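Skadinura Community Help > Teaching by Demonstration

Stand a bottle up by remote control – my demos look fine but the trained arm keeps hesitating

Posted by cadley_bench, 25 April 2024

Hi everyone! I've been having a great time with this and I think I'm close, so I'm hoping someone can spot what I'm doing wrong. The task is "take the green bottle by the neck and stand it on the counter." I drive the arm in the Skuswood simulator with a handheld controller, one trigger for the gripper, and I've recorded 542 demos so far. After throwing out the ones where I dropped the bottle I have 474 left.

Trained on those, the arm gets to the bottle nearly every time (so cool to watch the first time it did that on its own!). Then it hovers with the fingers open, drifts a little left, drifts back, and sometimes never closes. When it does close, the rest goes pretty well.

Things I've tried: training longer, lowering the speed limit on the controller, and turning the shadows off, which made no difference that I could see, so I turned them back on. Do I just need more demos? I've seen people mention 3,000 and I'd like to keep my thumbs.

marble_and_wire

Get more data. 474 is small for anything with a bottle in it. Also check your gripper trigger isn't sending half values.

tefera_nightshift

Oh, I love this task, I spent most of April on nearly the same one! Please don't record 3,000 of anything yet. I'd bet on your pauses.

When you drive by remote you stop above the bottle to judge the distance. Everybody does. You wait a second or two, nudge left, nudge right, then squeeze. The arm learns all of that, and since the view barely changes while you wait, it has no idea when the waiting is supposed to end. So it waits. Open one of your recordings, go to the moment before the trigger and look at how many steps have almost no motion in them. In my first batch it was some 15 percent of every demo!

What worked for me:

Trim the still steps just before the grasp. Leave a few in so the approach doesn't turn into a lunge.

Rehearse the path twice without recording, then record the third. Your hands get so much smoother.

Decide on one way of coming in and stick to it for the whole batch. If half your demos grab the neck from straight above and the other half come in at a slant, the arm may try to split the difference.

Vary where the bottle starts, and vary how it's lying too. I had a whole set with the neck pointing the same way and the arm was hopeless with any other direction.

Leave other stuff on the counter. A knife or an apple nearby is good for it, as long as you move things between batches.

And check the wrist view as well as the room view. A bottle that's plain to see from across the room can be hidden by your own fingers at the worst moment, and then the recording has nothing useful in it right when you squeeze.

Some views from the kitchen counter setup, same kind of job as yours:
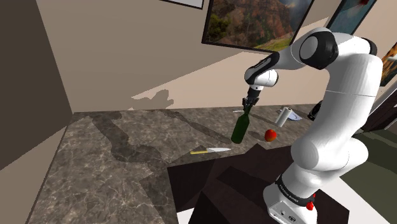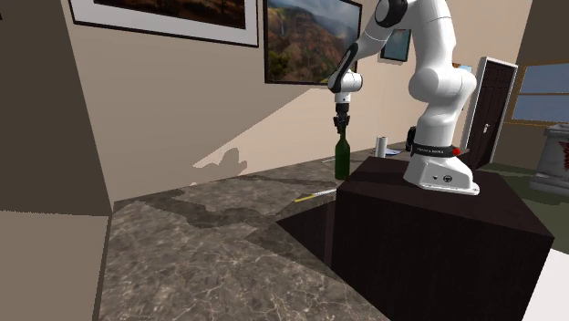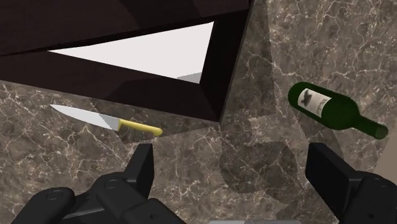
One more thing on the release. Lower until the bottle touches, open slowly, then go straight up before you swing the arm away. I used to let go and move sideways in one motion because it felt quick, and I knocked over so many bottles that way. The trained arm copied me perfectly, of course.

If trimming helps but it still dithers, record a small extra batch that starts with the gripper already hovering near the neck, a little off to one side, and have it correct and close. Those short ones are quick to make and I got a lot out of them.

cadley_bench

Just opened a few recordings and wow, yes, there I am sitting perfectly still over the bottle in every single one. Trimming now! Does it matter if I cut the same number of steps from each, or should I go by speed?

tefera_nightshift

By speed. Set a small threshold, and don't let it cut anything while the gripper is opening or closing, or you'll lose the squeeze itself. Post how it goes – I'd love to hear!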